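Cesitora Tray Set: teleoperated demonstrations in simulation

Data card, revised 17 May 2018
Maintainers: Cristóvão Gouveia, Wiremu Halliday

Read this first

The set holds 322 demonstrations of a simulated arm being driven by hand through a tray task. Two operators recorded all of them, and the two people who recorded them are also the two people writing this card, so treat our praise with care. There isn't much of it.

We built the set to test a claim we had heard too often: that a few hundred demonstrations from a person at a controller are enough to teach a robot a simple table task. We still don't know if that's true. Our own results with this data are weak, and we can't yet say whether the fault lies with the data, the learner or us.

What is recorded

Each episode has colour pictures from the gripper's point of view, the arm's joint positions, the finger opening and the commands sent by the operator. Joint positions and commands are on the same clock. Pictures are on their own clock and have to be matched up with the script in tools/align. Skip that step and your training pairs will be wrong in a way that is hard to spot.
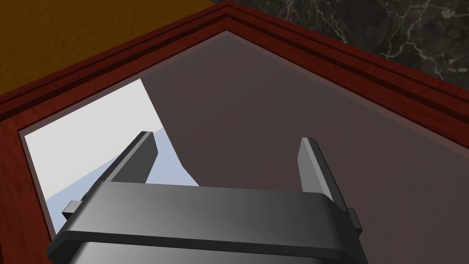 Gripper view: fingers open over the tray, with shading across the white area to the left.

The operator worked from this view and a second, fixed view on another screen. The fixed view is not in the release. That matters more than we first thought. A person who can look at two screens makes choices that a learner with one camera can't see the grounds for, and some moves in the episodes look odd for that reason.

How the operators worked

Gouveia drives slowly and stops often. Halliday drives fast and corrects late. A learner trained on both tends to copy the stops of one and the overshoots of the other. The operator field in each episode file tells you who was driving. Please use it, and please report results for each operator on their own before you pool them.

We removed episodes in which the controller dropped its connection. We kept episodes in which the operator simply did badly. The success flag was set by the operator straight after each run, with no outside check, so it is an opinion.

About the rendering

Don't take the glossy wood and marble as a sign that the simulator is faithful. The surfaces were picked from the Bostska texture pack since we had it to hand. Shadows are the weak point. On the gripper body they can break into blocky steps, and a learner may well pick up on those steps as if they meant something.

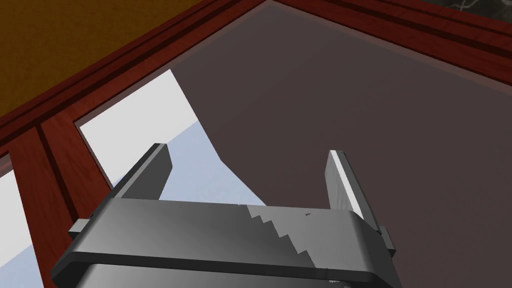

Gripper view: stepped shadow edge on the housing, nothing between the fingers.

Contact is worse than light. Friction was set by feel, and the fingers don't bend. Anyone hoping to carry a policy from here to a real arm should expect to redo most of the work. We tried it on the Bradosell bench arm in July last year and gave up after 4 attempts.

Known faults

- The finger opening is clipped at its upper limit, so wide open and nearly wide open look the same.
- Idle time at the start of episodes has not been trimmed.
- The tray stays put across the whole set. Scores on this data say nothing about trays in other places.

Use

Fine for checking a data loader, comparing learners on equal terms or looking at differences between operators. We would not use it to back a claim about how many demonstrations a task needs, and we'd be wary of a paper that did.

Corrections go to the Wihongi tracker under the label tray-set. Give the episode number and the operator field.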